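Bandov Publishes Folding and Storage Guidance for Felted and Fleece-Type Household Textiles

New reference sheet covers rolled edges, crease placement and shelf loading for thick soft goods
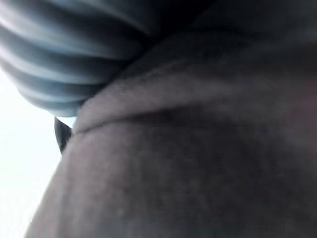
Should thick, soft textiles be folded or rolled for storage?
Fold them once or twice along a wide, loose line if they will lie flat on a shelf, and roll them if they will stand in a bin or deep drawer. Tight folds should be avoided in both cases.

July — Bandov, a supplier of home storage products and care information, has released a revised reference sheet on the folding, packing and shelving of thick household textiles. The sheet applies to throws, soft baskets, floor cushions, heavy blankets and similar items with a matte, fibrous surface. It replaces the earlier general linen sheet for these goods. Cotton sheets, towels and table linen remain under the earlier document.

The revision was prepared by Na-rae Cheon, technical editor for textiles at Bandov, after a review of 1,107 customer inquiries on storage and care. The most frequent subject was creasing: where a fold line forms, how long it stays, and whether it can be released without steam.

"A thick fabric does not fold at a line. It folds over a radius," said Cheon. "If the radius is too small, the outer face is stretched and the inner face bunches. The instructions on most labels deal with washing and say very little about this."

The sheet sets a minimum fold radius of 2 inches for single-layer throws and 4 inches for padded items. Where an item has a turned or rolled lip, such as a soft-sided basket, the lip is to be left in place during storage. Flattening the lip puts a second crease beside the first, and the wall may then lean when the basket is returned to use. Baskets may be nested if the inner one can be lifted out without gripping the rim.

Stacks are limited to five items of the same type. Heavier pieces go at the bottom, with the folded edge facing out. Items of different weight should not share a stack for longer than one season. Compression bags are not recommended for felted goods, although they may be used for short moves if the contents are unpacked on arrival and left flat overnight.

Lint and loose fibers are covered in a separate section. Pale specks show readily on darker mottled fabric and should be lifted with a dry, soft brush, worked in one direction. Adhesive rollers may be used on woven pieces but tend to raise the surface of felt. Striped and patterned pieces stored next to plain ones should be separated by a sheet of undyed paper if either has not yet been washed.

Elfriede Grube, who manages product documentation at Bandov, said the sheet was kept to two printed pages so that it could be fixed inside a closet door. "The previous version ran longer and people filed it," said Grube. "Shelf limits need to be read at the shelf."

The reference sheet is supplied at no charge with Bandov's Soltani line of open shelving and can be requested separately through customer service. Retailers may reproduce it in full. Changes to the text, including conversion of the radius values to metric units, require written approval from the documentation office.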